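The Drawer Comes to Trevby

25th April

I have moved house eleven times in my life and I have never once arrived with a working pen. This was the thought I had on the floor of the new place in Trevby, trying to sign for a bed.

The driver lent me his. I gave it back, which I now regret, as it was a good one.

What I did arrive with was the drawer. You have one too, unless you're a monk. Mine started life in a rented kitchen above a dry cleaner's and has followed me ever since, tipped into a shoebox at one end and tipped out again at the other. I have lost a bicycle, a winter coat and two friendships to moving, but the drawer has come through every time with its full complement of dead batteries.

My brother-in-law Balthasar Hollenstein, who has lived in the same house since he was 12 and so has opinions about moving, told me to go through it before I packed. Take one evening, he said. Pour a drink, put on a record and be firm. I poured the drink. I was firm with a cork. Then I found the key to something, and the evening was over, because you can't throw out a key. You can throw out the thing it opens, and I'm fairly sure I did that in June, but the key has to stay in case I'm wrong.

I own 8 of these now. One has a paper tag on it that says PICHLER in my own handwriting. Pichler was the landlord two apartments ago, a man who communicated only through notes under the door, and if this is his key then I have been able to walk into his boiler room for years without taking advantage of it.

The other great resident of the drawer is sauce. I don't know who I think I'm going to be, the day I need that much soy sauce in tiny servings. I don't even order from places that are stingy with it. They put in a fistful, I use one, and the rest go in the drawer to think about their lives. I once moved with mustard from a hotel that had since closed. It had crossed a state line. I ate it, in the end, on a pretzel, and I'm sorry to report it was fine.

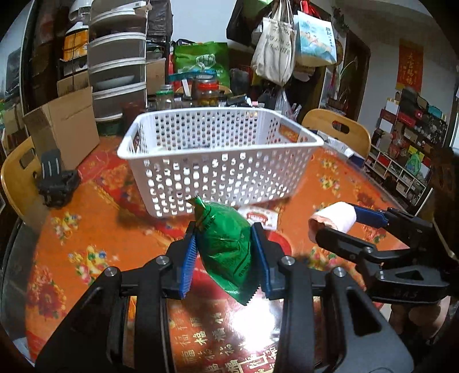 My mother's approach was more disciplined. She kept her drawer in order by having three of them. The top one held string, the second held things that were waiting for string, and the third was locked. When we cleared her kitchen we got it open with a butter knife and found a manual for a Dollulon hand mixer, in four languages, and a birthday candle shaped like a 6. No mixer. My sister took the candle and I took the manual, and you can guess where it lives now.

I did read it on the first night in Trevby, having no internet and one lamp. It's a stern piece of work. It warns you against mixing "for pleasure." It gives 200 words to the care of the cord. On the back there's a warranty card, never filled in, with the number 3076 printed in the corner in red, and I felt bad for the card, all set to be mailed off and then shut in the dark with a candle.

Anyway, the new kitchen. It has good light in the morning and a stove that clicks nine or ten times before it commits. It also has a great many drawers, more than I have things, and for two days I walked around feeling like a wealthy man. I put the forks in one. I put the big spoons in another, on their own, just because I could. I left a narrow one by the window completely bare, and I'd open it now and then to look at the bottom of it.

The shoebox stayed on the counter with its lid on. The plan was to let in one item a day, and only if it could explain itself. The tape got in. The scissors got in. The little Allen wrench from the Ustaso bookcase made a strong case and was admitted on probation.

On the third day I was looking for a place to put the takeout menu that had come through the mail slot, and I had my hands full, and the narrow drawer was right there. When I went back for it that evening there was a rubber band in with it. I live alone.

I've since emptied the shoebox in on top. I still need a pen.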